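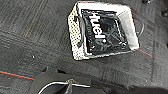

Crossovers and the villain's plan: how Drorivex tells one story in six issues
Speaker notes, Dirk Nijs
Comics reading evening, 23/09/2025

Opening

Good evening and welcome. Wait until people sit. Say that I will speak for 30 minutes and that questions can come at the end, but short ones are fine in between.

Warn about spoilers. I will tell the ending of Drorivex, also the death in issue four. Who wants to read it first can still go for coffee.

Ask: who has read a crossover without knowing one of the two teams? Let some people answer. My own first one was exactly like this. I knew the Pascu family from their own series, but I had never read one page of the Night Wardens, and I had to guess who was angry with whom.

The story in short

Speak slowly in this part, there are many names.

The city of Gulberg stands on a gate. The gate is closed by a bell, and the bell must ring every night. Zotetti, who was the bell keeper before he was banished, comes back and steals the clapper. From the first silent night, people in Gulberg begin to lose their shadows. The shadows walk away and form an army under the river.

The Wardens think that the Pascu family has done this, because Irina Pascu could command shadows in her own series. So issues one and two are mostly a fight between the heroes. Issue three is the turn: Irina goes down to the river alone and finds her own shadow sitting beside Zotetti, and it does not recognize her.

In issue four the old Warden, Halm, takes the place of the clapper and rings the bell with his own body. It works for one night only. Pause here.

Issues five and six are the siege. Zotetti does not want to rule the city. He wants the gate open so that his daughter can come back through it, and she has been on the other side for seven years. At the end she does come, and she closes the gate behind her – from the wrong side for him.

Why the heroes must fight first

Many readers complain about this custom, two teams meet and they hit each other before they talk. I used to complain also. In Drorivex I think the fight has a use. While they fight, we learn what every power does, and the new reader gets the same information as the old reader.

Show the double page from issue two, the fight on the roofs. Point to the small panels at the bottom: no shadows under the last three figures. Most people miss it the first time, me too.
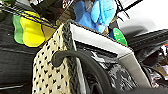 Patterned panel, braided edging and a dark gray handle.

The fight also costs time. When the Wardens and the Pascus finally agree, the second night is already over. The writer never says this in a caption box. It is only in the color of the sky, which goes from violet to a dirty green.

Do not spend more than a few minutes here, last time in February I talked too long about the colors.

Zotetti as a father

Read aloud his speech from issue five, only the first half. Drink water before.

For me it is the best page of the series. He explains his plan to a shadow that cannot answer. In older stories the villain explains the plan to the captured hero, and we ask why he is so foolish. Zotetti has no one else to talk to, so I believe him.

A weak point, and I should be fair: the daughter has no name until issue six. She speaks on two pages. I would have liked to see her side of the gate earlier, even in one panel. 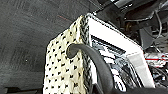
What came after the crossover

Halm stayed dead for up to seven issues of the Wardens series, depending on whether you count the dream story. Say this with a smile, the fans will argue.

Irina never got her shadow back. Her artist had to remember this in every later panel, and there are some mistakes. If somebody mentions the market scene, yes, I know it, there is a shadow.

The gate was used again in a weaker sequel, which I will not summarize today. If there is a question about it: Zotetti is not in it, the man in the hood is his brother.

Questions

If the room is quiet, ask which team they would follow after issue six and why.

Possible question: in which order to read? Answer: the six issues first, then Irina's own series, then the Wardens from the funeral issue.

Leave the copies on the front table. Ask people to keep issue four in its bag, the cover is coming off.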